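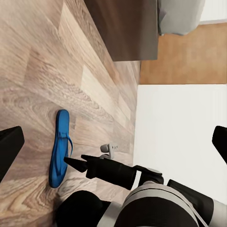 My sister and I have been arguing about shoes in the house for most of our adult lives, and now that we've gone in together on a place in Cillow the argument has a mortgage attached. I say shoes come off at the door. Beca says a floor is a thing you walk on and that I should go live in a museum. We inherited laminate all the way through, the pale grayish kind with a lot of swirl in the grain, and my compromise was house sandals, of which you will notice one (1) blue flip-flop lying in the open with its partner nowhere near it. This is how compromise goes in our family. What I want from the board is how other people handle it, particularly with guests, and particularly with guests who are our mother's friends and wear heels to drop off a casserole.

Llinos M.
Posts: 780
Location: Cillow

Tegwen Phillips wrote:
Shoes off. Always shoes off. I don't ask, I just stand there in my socks looking at their feet until they get it. Takes a few seconds with most people. My brother-in-law took until May.

You need a bench, though. People over fifty will not take off their shoes standing up, and they shouldn't have to. We bought ours at Grallgate, it's ugly, it holds two adults and all the hats.

elis_samuel wrote:
I'm going to be the unpopular one. If I get to your house and you make me take off my boots, I spend the evening thinking about my socks. I did not choose those socks for an audience. I would honestly take plastic covers over my shoes like a man coming to look at the furnace.

It's laminate. It was made in a factory to be stepped on. The whole point of laminate is that you stop thinking about it.

Tegwen Phillips wrote:
Elis, buy socks.

elis_samuel wrote:
I have socks. I have a great many socks. They are all individuals.

gravelbar wrote:
Installed floors for a living before my knees had a say in it. Regular shoes don't hurt laminate. Grit hurts laminate. You can walk on it in work boots if the soles are clean and you can wreck it barefoot if there's sand under you. Get a real mat outside the door and another one inside, long enough that people take a couple of steps on each. That will do more for you than any rule you have to enforce with your face.

Heels are a different story. A worn heel with the rubber tip gone will dent a cheap board. Casserole stays on the porch.

Llinos M. wrote:
I am not telling Mrs. Pillai that her casserole stays on the porch. I have to live in this town.

The mat idea is good. We had one, but it was the thin kind with a joke printed on it, and it folds up under the door every time anybody opens it. Beca bought it. I'm only mentioning that for the record.

Tegwen Phillips wrote:
What about the sandals? Do guests use them? I've always been suspicious of communal footwear. I went to a party once where they handed me a pair of felt slippers from a basket and they were warm.

Llinos M. wrote:
Warm from the radiator, or warm

Tegwen Phillips wrote:
I never found out.

harbormouse wrote:
We keep guest slippers and wash them after. Cheap terry ones, 4 pairs, and they go in with the towels. People like them! My father-in-law goes straight to the basket now without saying hello to anyone. The thing with flip-flops indoors is the noise, and they catch on stairs. I went down 3 steps on my backside in a pair of those and gave them to my nephew the same day (he's fine, he lives in a ranch house).

gravelbar wrote:
Agree on flip-flops. Also they collect hair.

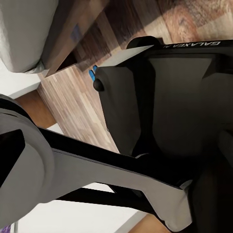 Re: Shoes on or off, please settle this
by Beca Meredith » Friday, June 4, 2021
Rank: Newcomer

I see my sister has been telling people about me, so I made an account.

First, the mat with the joke on it was a gift from our aunt. I put it down. I did not buy it. Second, I have never once said that people should track mud through the house. I said that it's a plank floor, it goes wall to wall, and I refuse to hold a customs inspection every time the neighbors stop by. Llinos has asked a delivery man to take his shoes off. He was carrying a dresser.

Third, the flip-flops. They were her idea, they're her size, and I am expected to wear them. I have wide feet. My heel hangs off the back like a truck parked in a compact spot. If one of them has been left out in the middle of the floor, I'd call that a vote.

elis_samuel wrote:
Welcome to the board, Beca. I have been holding the fort.

Llinos M. wrote:
He offered to take them off. The delivery man. I said "if you wouldn't mind" and he said he wouldn't.

Beca Meredith wrote:
He minded.

Tegwen Phillips wrote:
Can I ask what this floor would cost to replace? That's what ended the debate at our house. My husband was shoes-on until he saw a number.

Llinos M. wrote:
We had Lernell out to quote before we moved in, back when we thought we might rip it all out. $3,564 for the downstairs, old boards hauled off, trim not included. We decided we liked the swirls.

Beca Meredith wrote:
You decided we liked the swirls. I think it looks like a weather map.

gravelbar wrote:
That's not a crazy quote. Ask what they charge for trim before you ever call them back, because that's where it stops being friendly. And keep a box of spare boards if the last owners left any. Check the attic and behind the water heater. Patterns get dropped and then you're matching by eye under a store light.

Llinos M. wrote:
There's half a box in the hall closet, under the bag of shoes Beca doesn't wear in the house because she's wearing the other ones.

harbormouse wrote:
So has anybody asked Mrs. Pillai what she would prefer?

Llinos M. wrote:
I did it this afternoon. She says she takes her shoes off everywhere and has been wondering why we never said anything. She thought we were the kind of family that keeps them on, and she was being polite.

Beca Meredith wrote:
I'd like it noted that she has been lying to me with her feet.

Tegwen Phillips wrote:
Get the bench.

Llinos M. wrote:
Going to Grallgate on Saturday. Beca is driving, in shoes.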